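5. Vaciado y limpieza de la cama redonda

La cama redonda Ostus acumula pelo, polvo y objetos pequeños con bastante rapidez, sobre todo si se usa como superficie de apoyo entre una limpieza y otra. Esta sección explica cómo vaciarla, separar lo que se conserva de lo que se tira y preparar la funda para el lavado. Para el montaje inicial y el relleno, consulte la sección 2.

5.1 Antes de empezar

Trabaje con buena luz y con el suelo despejado en torno a la cama. Necesitará:

- Una papelera con bolsa o fácil de enjuagar.
- Una bolsa de plástico para lo que vaya a guardar.
- Un cepillo de cerdas suaves.
- Un paño de microfibra ligeramente húmedo.

ATENCIÓN: no levante la cama con objetos encima. El pelo largo los retiene al principio y los suelta de golpe al inclinarla.

5.2 Retirada de los objetos

1. Coloque la papelera en el suelo, a un brazo de distancia como máximo.

2. Retire primero las piezas ligeras que ruedan: bolas de peluche y tubos de cartón. Sujételas por los lados y levántelas en vertical, sin arrastrarlas.

3. Si una bola se ha enganchado en el pelo, gírela despacio hasta que se suelte. No tire de la costura.

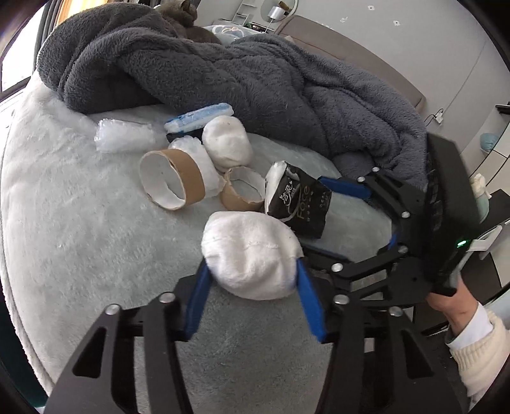

4. Siga con los envoltorios de burbujas. Compruebe al tacto si queda algo dentro antes de decidir dónde va cada uno. Los rollos apretados suelen esconder piezas que luego se echan de menos.

5. Retire los paquetes cerrados (toallitas, esponjas, recambios) y mire debajo. Es frecuente que tapen algo más pequeño.

6. Pase la palma de la mano por toda la superficie, desde el centro hacia el borde, para localizar lo que no se ve a simple vista. El borde de la cama Ostus forma un surco en el que caben tapones, anillas y trozos de cartón.

Nota: los tubos de cartón con el borde rasgado sueltan fibras que se adhieren al peluche. Apártelos cuanto antes y no los apoye de nuevo en la cama durante la limpieza.

5.3 Envoltorios de burbujas

El plástico de burbujas se puede reutilizar siempre que conserve la mayor parte del aire. Para guardarlo:

1. Coja el bulto por los dos costados, a media altura, y manténgalo derecho. Por arriba se deshace con facilidad.

2. Si contiene una pieza que va a conservar, no lo desenvuelva. Asegure el extremo suelto con una goma o con cinta de papel.

3. Si está vacío, extiéndalo sobre una superficie lisa y vuelva a enrollarlo con las burbujas hacia dentro.

4. Separe los bultos grandes de los pequeños y deje estos últimos para el final.

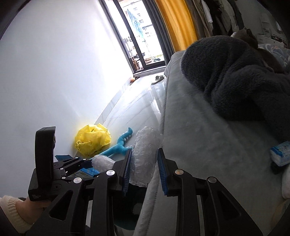

Figura 6. Bulto alto envuelto en plástico de burbujas, junto al borde de la cama.

PRECAUCIÓN: el plástico de burbujas supone un riesgo de asfixia. No lo deje al alcance de niños pequeños ni de animales, aunque sea durante unos minutos.

5.4 Qué se tira y qué se guarda

Con los objetos ya fuera de la cama, repártalos en este orden:

1. Pañuelos usados, papel arrugado y restos sin utilidad: a la papelera. Déjelos caer desde poca altura para que no reboten en el borde.

2. Cartón limpio: aparte, para reciclar. Aplaste los tubos antes de guardarlos.

3. Paquetes sin abrir: de vuelta a su armario.

4. Juguetes de peluche: revíselos uno por uno. Los que llevan mango se limpian con el paño húmedo y no se meten en la lavadora.

5. Bolsas de plástico en buen estado: sacúdalas y consérvelas para la próxima vez.

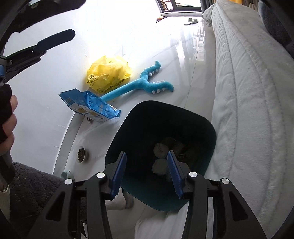
No llene la papelera por encima del borde ni comprima el contenido con la mano, ya que puede haber piezas con aristas mezcladas con el papel. Cuando queden dos dedos libres, vacíela y continúe.

Si el suelo es de baldosa, pase el paño al terminar. El pelo suelto de la funda se ve poco sobre una superficie clara y acaba volviendo a la cama.

5.5 Cepillado y preparación de la funda

1. Cepille en una sola dirección, con pasadas cortas. Haga 10 pasadas por cada zona.

2. Sacuda la cama al aire libre, sujetándola por dos puntos opuestos.

3. Abra la cremallera inferior y extraiga el cojín interior. Guárdelo en un lugar seco mientras lava la funda.

4. Dé la vuelta a la funda y cierre la cremallera antes de meterla en la lavadora. Use un programa en frío y sin suavizante.

5. Seque la funda extendida, lejos de radiadores. El calor directo apelmaza el pelo largo y el daño no se corrige con el cepillado.

Nota: si tras el lavado quedan mechones pegados, repita el paso 1 con la funda completamente seca.

La colocación del cojín interior se describe en el apartado 2.6.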